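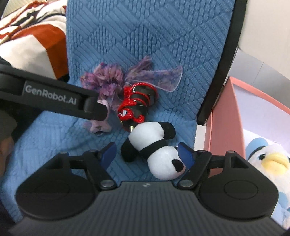 How many examples does a robot need before it can learn a household task?

It depends on how much the task varies. At Skorkell, Usa Ratanaporn's team starts with 200 recordings of one job, done by hand with the same kind of fingers the robot will use. If the learned version still fumbles, they add 300 more, changing the room and the objects each time.

A person can keep this up for three hours before the motions get sloppy. Ratanaporn stops the session then - tired hands make poor teachers, and bad recordings take longer to weed out than good ones take to make. The Thursday group begins at 9 a.m. and works in pairs, swapping jobs after every break.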